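3.2 Cell construction

The cell was built in the Nunska shared workshop, where bench space is granted by whoever sweeps. An aluminum frame holds three walls, papered with bullfinches – the roll was on sale. Two arms reach in from the front, each with a small camera at the gripper (Figure 2).

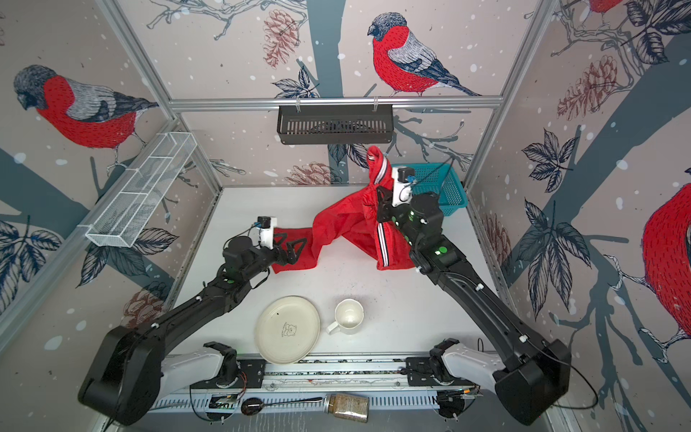
Figure 2. Both grippers on the red jacket.

Garment trials were capped at up to 30 per evening, a limit set by the neighbors and by no property of the controller.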